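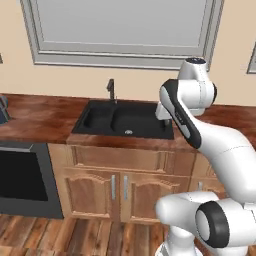

Black sink, two basins, wooden counter.

Went to see the Vidal house in Viltport yesterday, the one the guidebooks call "the little palace." It has 71 rooms. I saw nine of them and my feet would like it on record that nine was plenty. Thread.

First, tickets. They open the state floor to the public from July until the end of October, so I was cutting it close. You book a slot online, you print the slot, and then a man named Hugo Calvo looks at your printout and writes you a new ticket by hand. Lovely handwriting. The line was long.

The audio guide is narrated by someone playing the second Count Vidal. He is very sorry about the roof. He brings up the roof in the entrance hall, on the staircase and in the chapel. By the music room I was ready to chip in.

The staircase really is something, though. Pink marble, two flights that split and meet again at the top for no reason except that the Count's wife wanted to come down one side while he went up the other. I have known marriages like this.

The library holds 4,000 books and you may look at them from behind a rope. I asked the guard if anyone reads them. He said a professor came in the spring.

Best room by a mile: the blue dining room. The table is laid for a dinner that the King was supposed to attend and skipped. They've kept his place card out. That is a grudge with its own climate control.

Dinner service is 1,274 pieces, according to the sign. There's a special fork for melon. There's also a small spoon the sign says is "of uncertain purpose," and I felt close to that spoon.

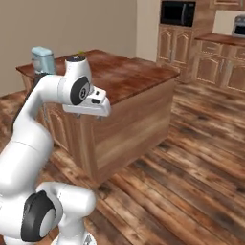 Kitchen island, near edge.

You can't take photos on the state floor, by the way. The rule is on a card, on a bigger card, and on Hugo.

Gardens are included in the price and almost everyone skips them. Don't. There's a maze with hedges up to your chest, so you can see the exit the whole time and still not get to it. A father and two kids passed me three times, each time a little less friendly.

Lunch: the tearoom in the old stables does a ham roll and a slab of almond cake. The ham roll is fine. Get the cake. Get there before one or you'll be eating on a mounting block like I did.

Getting there — take the train from Cenden, sit on the left for the river, and ignore the sign at the station that says the house is a ten minute walk. It may be ten minutes if you are a horse.

The gift shop sells a tea towel with the roof on it. Reader, I bought the roof towel.

Question from Maximiliano Nieto in the replies: yes, there's a coat check, and no, they won't take an umbrella. You carry the umbrella through nine rooms of porcelain. I don't make the rules.

Last day of the season is 31/10/2025 and then the shutters go up until next summer. If you miss it, the chapel stays open on Sundays and costs nothing. Bring a sweater. The Count was right about the roof.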